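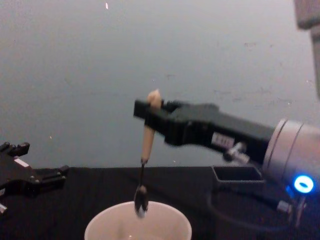 White cup and spoon

The spoon with the light beige handle, at the rim of the white cup. The handle is thick and rounded at the top and it becomes thinner toward the bottom. This is the shape I like most in the whole collection.

About this gallery

Welcome to the gallery of the Zerkwood coffee table. In this page I collect the cups and spoons which we use for our tastings, together with some notes for the people who want to begin the same at home. The page was opened on 16 February 2025 and I add to it when I have the time.

Many visitors ask us about the coffee, but very few ask about the spoon. For me it is a pity. A spoon changes how you stir, how much you take and even how loud the morning is.

Notes to the spoon

The dark bowl against the pale inside of the cup is a good contrast. When I stir a light tea I can see well where the spoon is, and I do not hit the wall so often. Yolanda Mahmoud prefers a spoon all in steel. We have discussed this for 2 years.

If your spoon has a handle of wood, please do not leave it in the sink. Wash it by hand, dry it with a towel and put a small drop of oil on the handle every month or so.

Notes to the cup

I like a wide rim. The drink cools faster, and there is enough place for the spoon to go in without touching. The inside should be smooth and of a light color, so you can judge the drink by eye. Juraj Lukáč says that a narrow cup keeps the smell better, and for strong coffee I agree with him.

Notes to the table

A black top looks very nice under white dishes, but it shows every crumb and every ring of water. Keep a soft cloth near.

Next pages

In April I will add the sugar bowls and the small plates from Indira Kartha. If you have a cup with a good story, write to Lionel Fleury, who keeps the list for the tastings.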